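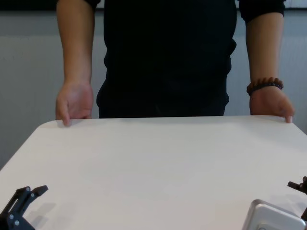
Session 4: Workstation setup for hand packing

Before each exercise, clear the tabletop and wipe it from the far edge toward you. Push long sleeves above the elbow. Bracelets may stay on for the standing exercise but come off before any packing.

Check the height standing up, with your fingertips on the table edge. If you have to stoop, raise the table.

Part A – fold 40 inserts, then rest.
Part B – fill and close 60 cartons.

Bring the Drukar worksheet. Questions to Ileana Hodoroagă after class.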